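5.3 Checking a handheld recording in Torkergate Review

Use this section after you have copied a recording from the handheld units and before you send it to training. Torkergate Review plays the wrist views, checks the tracked position of each gripper, and writes the labels that the Boltero policy trainer reads. If the recording has not been copied yet, go back to section 5.1.

Before you start
The workstation must be running the Jovetora tracking service. Each session folder must contain one calibration file per gripper. A session can hold up to 400 episodes. Larger sessions must be split first with the Split Session command in the File menu.

Opening a session
1. Start Torkergate Review and choose File > Open Session.
2. Select the session folder. Do not select a single episode inside it.
3. Wait for the index to finish. The status bar changes from Indexing to Ready.
4. If the calibration warning shows, click Locate and pick the file that matches the serial number on the gripper body.

CAUTION: Do not open the same session on two workstations. The second copy will overwrite labels saved by the first.

Checking the tracks
5. Click the first episode in the list. The left and right tracks are drawn in the Path panel.
6. Press T to show tracking confidence under the timeline. Green sections are good. Amber sections need to be looked at. Red sections are left out of training.
7. Drag the playhead to each amber section and compare the path with the wrist view. A jump in the path while the view moves smoothly is a tracking error.
8. To repair a short jump, select it and press F. The repair tool fills gaps of 20 samples or fewer. For anything longer, mark the episode Reject.

Note: A bare, evenly colored tabletop gives the tracker little to hold on to. Low confidence is common when most of the view is table. Edges, corners and mesh in the view usually bring it back up.

Setting the gripper width
The trainer needs to know how far apart the fingers are at every sample. Review estimates this from the wrist view, and the estimate has to be tied to a known open position once per session.

9. Find a point where the gripper is open and nothing is held between the fingertips. Both fingers must be in view.
10. Pause there and press W. Two guide lines appear.
11. Drag one guide to the inner face of the left finger and the other to the inner face of the right finger.
12. Click Set as Open. The width curve is redrawn for the whole session.

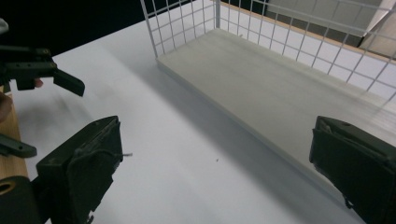 Figure 5-4. Wrist view with the gripper open over the table. The wire basket is empty and a second gripper is at left.

Place the guides on the fingers nearest the bottom corners. A second gripper in view can draw the guides to the wrong edges when Auto Place is on. Turn Auto Place off under Tools > Guides if this happens.

Masking the other gripper
13. Open the Mask panel and tick Other Gripper and Hands.
14. Step through the episode with the arrow keys. If the mask slips onto the basket or the table edge, lower the Spread value until it clears.
15. Click Apply to Episode. Apply to Session is only safe if the grippers kept to the same sides throughout.

Exporting
16. Choose File > Export > Boltero.
17. Leave Chunk Size at 4,000 samples unless your trainer settings say otherwise.
18. Click Export and read the summary. Rejected episodes are listed by number.

If export stops with error 145, the width curve is missing for at least one episode. Repeat steps 9 to 12 and export again.

Section maintained by Kheri Rotich. Menu names match the April release.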